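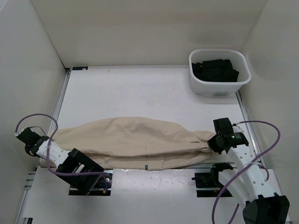
I sell one laundry basket in my shop, and it's the Veno. I get asked why I don't carry more, and my answer is always that I tried plenty of others at home and kept going back to this one. It's a plain white plastic rectangle, low enough that you can see what's in it, with a row of slots along the back rim so the air can get in. A pile of black clothes fills most of it and there's still a bit of room on top, which is how I like to use it - darks in the basket, the one beige thing out on the table where it can't pick up fluff from the rest.

I'm a sorter, I admit it! My friend Zineb Hegazy throws everything in together and her clothes look fine, so do what suits you. But if you fold on a table like I do, a basket with straight sides is so much nicer than a round one. Push it up into the far corner and you get the whole front of the table for folding.
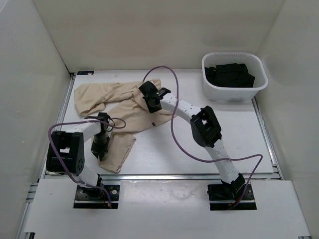
The Veno comes in white only. I asked Mazurek, who supply it to me, about a gray one back in March and they're thinking it over (they've been thinking it over for a while now). I get 12 in each delivery and they do go, so write to me if you want one put aside.

A word about pants with gathered cuffs, as I get a lot of mail on those. Lay them flat, pull the legs out straight and smooth toward the cuff. The elastic will stay bunched whatever you do, so leave it alone and fold the leg up over it.

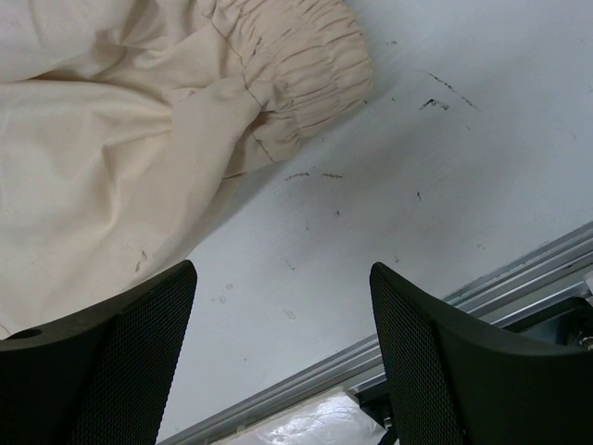
Wipe your table first if you're folding anything cream or beige. I use a damp cloth and a drop of dish soap, same as for the basket itself. Pale fabric shows every smudge and I'd much rather wash a table than wash the same pants twice.

Shipping takes 6 days, and you have 14 to send it back if it isn't for you.

Vasanthi Fernandes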